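Trevia Hand-Held Gripper Kit
Set-Up Guide, Section 2: Planning and Budgeting for a Station
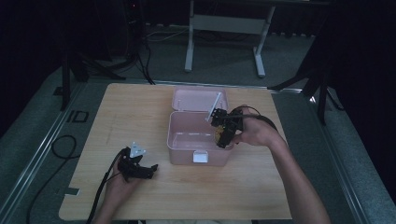

Figure 2-1. Two hand-held grippers in use at a table station with a hinged storage box.

2.1 Before You Order

Complete this section before placing an order with Pelteck or a reseller. Kit contents are fixed at the time of shipment. Parts added later are billed and shipped separately.

1. Decide how many stations will run at the same time. Each station needs two grippers, one for each hand, and one work table.

2. Measure the floor space. Allow clear floor on all sides of the table so that tripods and stands do not block the operator's elbows.

3. Choose the table. A square top with a plain, pale surface is preferred. Glossy tops cause reflections and are not supported.

Note: The table is not part of the kit. Most sites buy one locally.

4. Plan the cable runs. Each gripper has its own cable. Measure from the far corner of the table to the host computer along the floor, then add slack for full arm movement.

CAUTION: Do not order cables by straight-line distance. A cable that is too short will pull on the gripper connector and may damage it.

5. List the task objects. Boxes with hinged lids, rods and small containers are common first choices. Buy spares of anything with a latch or hinge, as these parts wear first.

2.2 Setting the Budget

1. Enter the price of the grippers from your quote. Use the per-pair price.

2. Add stands, tripods and floor cable covers. These are often left out of first budgets.

3. Add a reserve for wear parts. Gripper fingers and cables are treated as wear parts and are not covered by the standard warranty.

Inspect fingers every 2,000 cycles. At a typical pace this is roughly 70 hours of operator time, but heavy objects shorten it.

4. If the site will run 4 or more stations, ask for the Dervishi spares pack - it holds fingers and cables for shared use and is quoted as a single line.

Note: The spares pack does not include marker plates. Order these by part number from the list in Section 7.

2.3 Delivery and Site Readiness

1. Confirm the delivery address with the Amunthorpe warehouse. Orders placed in June may ship late due to the yearly stock count.

2. Have power and network outlets in place before the kit arrives.

3. Keep the cartons until the checks in Section 3 are complete. Returns are accepted only in the original packing.

CAUTION: Do not connect the grippers before reading Section 3.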